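Notes on our cloth-folding rules, second revision

Monday, September 9, 2024

The first version of the Plullari work rules was one page and mostly covered emergency stops. It said almost nothing about the garment, the table or what counts as a finished fold, and those gaps account for most of the episodes we threw out. The revision has been in use since the start of the month. What follows is the part on two-arm folding, with comments.

Table. Only the garment being folded goes on the main table. Anything waiting goes on a side table, out of reach of both arms. Wipe the surface between sessions. Leave a visible margin of bare tabletop on every side of the garment once it has been spread, so the policy gets a usable contrast at the edges. Pale fabric on a white table is allowed, but log it as low contrast.

Approach. Fingers open fully before the wrist drops below the clearance height, which is 138 mm above the table. The old rule let the operator open on the way down, and that gave us snagged hems. If a finger touches fabric before the grasp is commanded, back off and start the approach again.

Grasp. In a two-corner hold, both grippers close before either one moves. Tension the edge along the table, never upward. Up to 4 regrasps are allowed per episode; past that, mark it failed and reset.

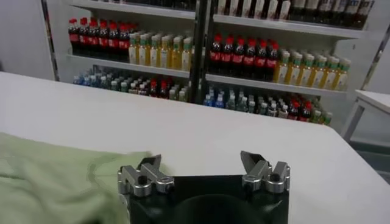
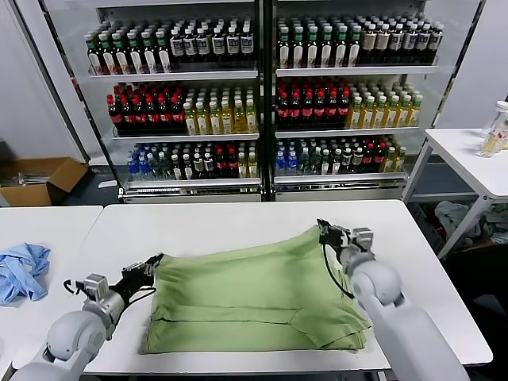
The green cloth, from the wrist and from the head.

Cables. Each arm gets a slack check at full extension and again at full retraction. A loop that can reach the fabric has to be tied back. Tsai, our logging tool, has a checkbox for this and will not open a session until it is ticked. I would prefer a measured value there, but the checkbox is what we have.

Background. Version one asked for a plain backdrop. I dropped that. Shelves, bottles, boxes and other furniture may stay where they are, provided they are outside the swept volume and nobody moves them during an episode. A change between episodes is fine and does not need a note.

End state. A fold is complete when both grippers have released, both wrists are above clearance, and the cloth has been still for 2 seconds. Wrinkles are not a failure. A sleeve sticking out past the folded outline is. Operators disagreed on this constantly under the old text, and the Gurard reviewers were rejecting episodes that we had passed.

Still open: whether a dropped corner that is recovered inside the regrasp limit should carry its own label. Flonivon exports have no field for it at present. For now, put it in the comment line, spelled "corner drop", lowercase, so that it can be searched later.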